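Last change: 22nd September, by Chih-ming Cheng

# zeden-water

Water quality readings from the shore of Leung Lake, with the small scripts we use to clean them. The readings are kept as plain CSV files, so you can open them in any spreadsheet program.

The work was started by Kyrylo Savchuk and Oi-ling Yen, who wanted to know why the lake changes its colour so early in the summer. We are not a laboratory and we do not give advice about swimming. If you need this, please ask your local health office.

## What is in the folder

| File | Contents |
|---|---|
| `readings.csv` | one row for each bottle |
| `sites.csv` | names of the shore sites and how to reach them |
| `labels.csv` | rack position of each bottle that is kept |
| `clean.py` | changes units and marks the strange values |
| `notes/` | field notes, typed from paper |

There are 7 sites. The site called Dresport Pier was moved to the other side of the boat ramp, and it has the code `DP2` after the move. Please do not join `DP1` and `DP2` in one line on a graph. The water there is of different depth.

## How the samples are taken

Each bottle holds 100 millilitres. It is rinsed with lake water two times, then filled at the depth of the elbow and closed under the surface. We write the code on the bottle before we go to the shore, as wet labels do not take the ink well.

Temperature is read at the site. Turbidity and pH are read later, indoors, on the Gadico meter. It is calibrated in the morning of each reading day, and the result of calibration is in the column `cal_ok`.

## Rack positions

The column `pos` has a letter and a number, for example `C2`. The letter is the column of the rack and the number is the row, counted from the side nearest to you. A bottle which was thrown away has `pos` empty, but its row stays in the file.

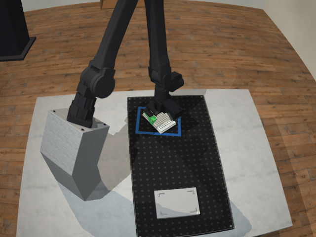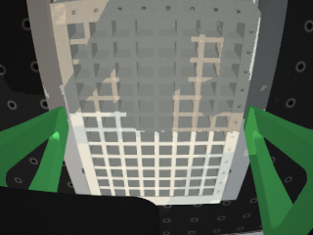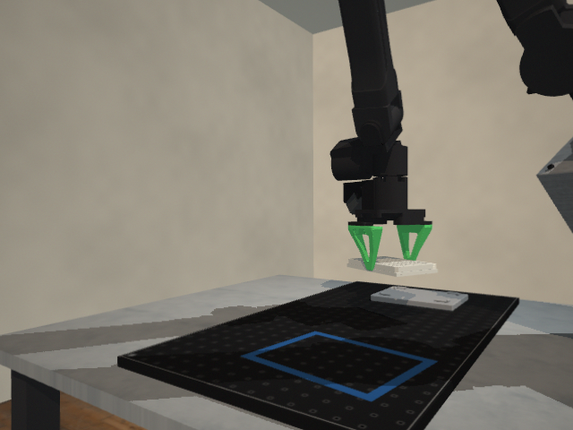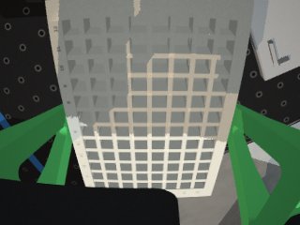
*Computer renders. First: gridded rack over the black perforated board. Second and fourth: the grid of square cells. Third: small white perforated block.*

If you find two bottles with the same `pos`, the newer one is right. Tell Tien-fu Shih, he will correct the older row.

## Known problems

- Turbidity values in November are too high at all sites. The glass cell of the meter had a scratch. They are marked `flag = 2` and you should leave them out.
- Some times are in summer time and some are not. `clean.py` repairs this for `readings.csv` but not for the notes.
- Åsmund Nordin wrote the decimal comma in his first sheets. I have changed all that I could find.
- The field notes are partly in other languages. Translation is welcome.

## Running the script

```
python clean.py readings.csv out.csv
```

It needs only the standard library. The old output file is overwritten without a question, so make a copy if you care for it.

## Use of the data

You may use the files freely, also for school work. Please name "Zeden water readings" as the source. For corrections open an issue and give the bottle code, not only the site and the day.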